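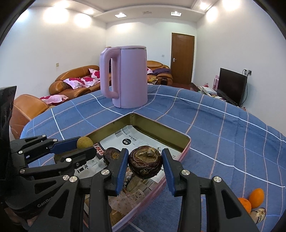 A pink kettle on a blue checked tablecloth.

Mateja Vukčević puts the water on before I have my coat off. She has been keeping other people's recipes for most of her adult life, and she says she learned early that you get a better recipe out of someone if both of you have something warm to hold. So we have tea, a strong black one that she buys loose from Brollard, the little grocery at the bottom of the hill in Lamlow, and then we have a second cup, and it is a good half hour before I remember to take out my notebook.

What she has at the moment is 428 recipes, all of them from households within a bus ride of her own front door. They live in shoeboxes and in two old filing drawers, and a few of the most fragile ones are pressed flat inside a road atlas. Some are on index cards, some on the backs of envelopes, and one (her favorite, I think, though she wouldn't quite say so) is written on a strip of wallpaper in green pencil.

"People think I must be a wonderful cook," she says, laughing. "My sister is the cook. I burn rice. What I like is the handwriting, and the arguing. You ask two cousins how their grandmother made her walnut bread and you had better clear your afternoon, because they are going to fight over the milk until supper!"

It began with the Matić family, who lived across the landing when she was a girl. Old Mrs. Matić made a plum dumpling that the whole building could smell by four o'clock, and she never wrote down a word of it. When she died, her daughters tried to make the dumplings for the wake and couldn't get the dough to hold together. Mateja was nineteen, and she remembers the three of them standing at the stove with their sleeves rolled up, crying and then giggling and then crying again.

"I thought, well, somebody should have asked her," she says. "I was over there every day of my life. I could have asked her. So the next week I went downstairs and asked the lady on the first floor how she made her soup, and she kept me until ten at night."

She has been asking ever since, with time out for raising a son and for twenty-odd years at the counter of the Lamlow post office, where, she admits, she did a fair amount of collecting over the parcels. A customer would mention a cake being mailed to a nephew, and Mateja would want to know what was in it.

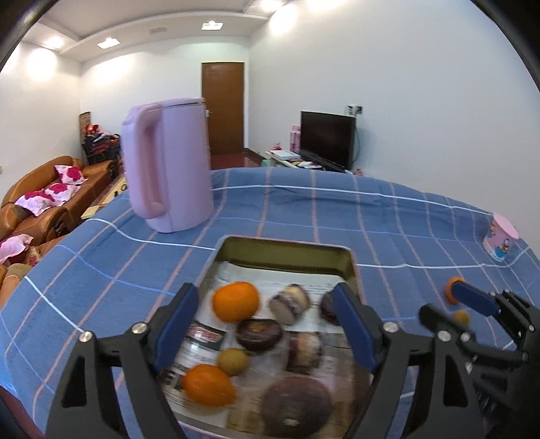 Her method hasn't changed much. She visits, she sits, and she asks the person to tell her about the dish before telling her how to make it. Who was it for? What time of year? Who got the corner piece? The amounts come last, and she writes them exactly as they are said. That means the collection is full of measurements like "enough flour that it stops bothering you" and "butter, the size of an egg, but a small egg, from that brown hen."

I asked whether she was ever tempted to tidy those up into cups and spoons, and she looked at me the way my own aunt used to when I put ketchup on things.

"Then it would be my recipe," she says. "I do put a note on the back if I have tested it, or if my sister has. Only 158 of them have a note so far, so you can see we are not fast. But the front of the card belongs to whoever gave it to me."

Last fall a small press called Gritadier got in touch about making a book, and after a lot of back and forth she said yes, provided the wallpaper recipe could be printed at its full length, as a fold-out. They are still talking about that. In the meantime she has picked out the first chapter, which is all things made for people who are ill or tired or newly home from somewhere, and there are ten recipes in it, seven of them some sort of broth.

She read me one of the others, a baked custard from a retired bus driver who used to make it for his wife when she worked nights. It runs to four lines. The last one says to leave the light on over the stove.

"He wanted that in," Mateja says, sliding the card back into its box. "I asked him twice if it was part of the recipe and he said of course it was. Now, will you have another cup?"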